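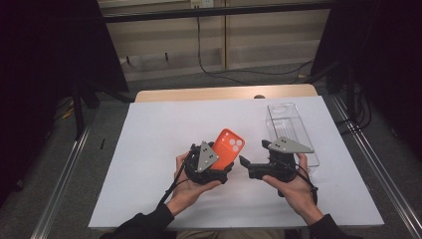
I've been putting off writing up my silicone cleaning routine because it's such a small thing, but three of you asked after the lunchbox post, so here we go! Silicone is wonderful until it gets that film on it. You know the one. Spatulas, baking mats, muffin cups, the ring inside the pressure cooker lid, phone cases... they all end up a bit tacky, and then every crumb and cat hair in the house moves in.

The film is mostly old oil, and ordinary dish soap in lukewarm water just slides over it. What I do now is start dry. I sprinkle baking soda straight on, rub it around with my fingers, and leave it for 15 minutes while I get on with something else. Then a squirt of plain dish soap on top (the cheap clear kind, I find the creamy ones leave their own film) and a scrub with an old toothbrush. Rinse hot, as hot as your hands will take.

Baking mats get the same treatment laid flat in the sink. Mine is a Gratetti that I bought in February and it had gone practically brown in the middle. It's never going to look new, but it no longer smells of salmon, and that was my main complaint.

For smells that won't budge, I put kitchen pieces in the oven at 250 degrees for 12 minutes, on a bare rack, after washing. Check what yours is rated for first, and please leave out anything with a plastic handle or a glued-on bit! I lost a very nice pastry brush that way.

Phone cases don't go in the oven at all. Take the phone out (yes, I've had to tell someone this), wash the case inside and out, and go around the raised edges and the camera holes with the toothbrush or a cotton swab. Grit loves those corners. Shake it, pat it with a lint-free cloth, and leave it standing up until it's completely dry before the phone goes back in. 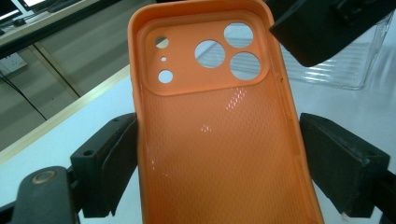 Jolanta Wróbel: I do mine with cornstarch at the end, just a pinch rubbed over the outside and wiped off. It takes away that grabby feeling when you pull the phone out of a pocket. Does the baking soda dull the color at all? My spatulas are bright red and I'd like them to stay that way.

Jolanta, no fading on mine so far, but I rub gently and I've never left it on overnight. Try the underside of one first. And I'm stealing the cornstarch trick!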